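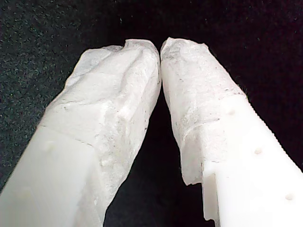 Anong Thongsuk
Gripper person at Akum. I look after one small pick cell and post about it too much.

We use cookies to remember your settings and measure traffic. By continuing to browse you agree to this. Accept all | Manage choices

Okay, it's fingertip day on the Pliltlow cell and I have been looking forward to this all weekend, so you're getting a thread. Fingers nearly closed, old sleeves still on. Look at those wrinkles!

Quick background for new people. Pliltlow is one arm, one two-finger gripper, one tray in, one tray out. It picks small soft parts all day and sets them down again. It's the simplest cell we have and by far my favorite.

The fingers are plain white plastic and they're slippery on their own. So each tip gets a thin white sleeve over it. The sleeve does the gripping, the plastic does the holding up. When a sleeve gets tired, you swap it and the finger goes back to work.

How do I know a sleeve is tired? Mostly I look at it. Gray smudges and specks are fine, that's just life in there. A torn, fuzzy edge near the tip is what I care about, and you can see one on the right finger. Loose flap at the bottom of that one too. Off it comes.

The other clue is the drop log. This set was at 2,633 picks when I stopped the cell this morning. The set before it only made it to 837 before it started letting parts slide, and I'm pretty sure that was me stretching the sleeves too hard when I put them on. Lesson learned!

So, the swap. Arm goes to the service position, power to the gripper gets locked out, and I keep the key in my pocket. Then I open the fingers by hand until I can get a thumb between them.

Old sleeve: roll it down from the tip, slowly. Please don't grab the flap and yank. I did that in my first month and left a ring of torn bits stuck to the plastic that took me most of a lunch break to pick off.

Then wipe the bare finger with a dry lint-free cloth, getting into all the little holes and corners. I use a soft toothbrush for the ridged edge on the right one. Fluff loves those teeth. If you leave it, it works its way back up under the new sleeve and you get a lump.

While the plastic is bare, run a fingernail along the flat faces. You're feeling for cracks, mostly near the holes. Both fingers were smooth today. I was a tiny bit disappointed, I have a fresh pair from Briem sitting in the drawer and I really want to try them.

New sleeve: start at the tip and ease it down a little at a time, turning as you go. It's going to wrinkle. Wrinkles on the outside face I don't worry about. On the inside face, where the part sits, I smooth it with the back of a plastic spoon – yes, from the kitchen, and no, it can't go back.

Somebody asked last time why we don't just use molded rubber pads. We tried them! They grip great. They also grip so well that our parts stuck to one finger when the gripper opened, and then the arm carried them off on a tour of the cell. Sleeves let go cleanly. For a heavier part I'd go back to rubber in a second.

Now the part people skip. A new sleeve is puffier than an old one, so the tips meet sooner. If you leave the closed position where it was, the gripper pushes against itself on every cycle and the motor gets warm. Always redo the closed position after a swap.

My way: close in small steps at low force until the tips just touch, then back off one step and save that. On Stisow (our gripper software) it's under Jaw, then Limits. Write the old number down before you save over it. Ask me how I know.

Then 5 dry closes with nothing in the jaws, and I watch every one from the side. Both tips should get to the middle together. If one lands first, its sleeve is bunched, and I take it off and start over. Had to redo the left today. Second try went on beautifully.

Arnar Thorlacius, who runs this cell in the evenings, likes to do a slow run of real parts before going back to full speed. I used to think that was too careful. Then his slow run caught a sleeve I'd put on a little crooked, and now I do it too. Thanks Arnar.

Update after lunch: 523 picks on the new sleeves, zero drops, motor nice and cool. I'm so happy with this one.

Next up is the wrist cable, which has been rubbing on the guard whenever the arm reaches the far corner of the out tray. I've got a longer clip on order and it should be here in July. Will post when it's on.

If you run sleeves on your own fingers, tell me how you get them on without bunching! I'm still looking for something better than the spoon.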